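Danero puts out planner update for reaching under desks

I've been waiting for this one since August, so forgive me if I run on a bit. Danero, the small software outfit over in Endville, has pushed out a new version of its motion planner for two-armed robots, and the big change is how it handles tight, half-hidden places. Under desks, inside cabinets, behind doors that somebody left hanging open. All the spots where my own code goes to die!

The old planner (I used it for most of last year and have the gray hair to prove it) wanted a full map of the space before it would move anything. Fine for a tabletop. Put the target up under a desktop and the map comes back full of holes, and the planner treats every hole as solid. So it would sit there and think and think, and then tell me there was no path.

The new one sorts space into three bins: seen and free, seen and blocked, and not seen yet. It's allowed to move slowly through that last bin as long as the arm's joint torques stay quiet, and it updates the map as it goes. If the torque jumps, it stops, marks the contact as a surface and plans again from there. Danero says replanning now runs 43 times a second on the robot's own computer, which is a huge step up from the build I have on my bench.

The other piece I like is what they call Sachdeva, a grasp module that used to be a separate download. It picks where the fingers should go on boxy parts when the camera only gets a partial look at them, and it now talks to the planner directly. Before, you'd get a lovely grasp and then find out the wrist couldn't get there (ask me how many Sunday afternoons went into that). Now the two pieces trade options back and forth, and a grasp the arm can't reach gets thrown out early. 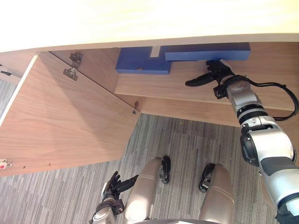
Marthinus Jacobs wrote in to say he's glad about the planner but wants to see more work on the cable problem. His point is that most planners model the arm as clean rigid links and leave the wiring out completely, and then a loop of cable snags on a shelf edge and the torque check reads it as a wall. He'd like a setting where you draw a fat sleeve around the wrist and let the planner carry it along.

I think he's right, and it's sort of in there already. You can pad any link by hand in the config file, though you have to pad the whole link evenly, and in a narrow space that eats up room you can't spare. A padded wrist on my setup lost nearly every low approach. Danero told me a shaped sleeve is on the list for the next release but wouldn't give me a month.

A few practical bits if you're thinking of switching. Old config files load, but the collision margins are now in millimeters, so check them before you power up anything with a motor in it. The torque threshold ships pretty cautious, and I'd leave it that way for the first week. Logs are much bigger too. I had more than 500 megabytes after one morning, mostly map snapshots, and you can turn those down to one every two seconds without losing much.

It runs with the Istov simulator out of the box, contact stops included, so you can try the whole thing without a robot in the room. I'm moving my bench over this weekend and will post the settings I end up with.

Recent items
Istov simulator gets softer contacts
Reading torque logs without losing your mind
Two cheap ways to calibrate a head camera
Endville robotics meetup moves to evenings

Contact | Copyright, all rights reserved | Back to top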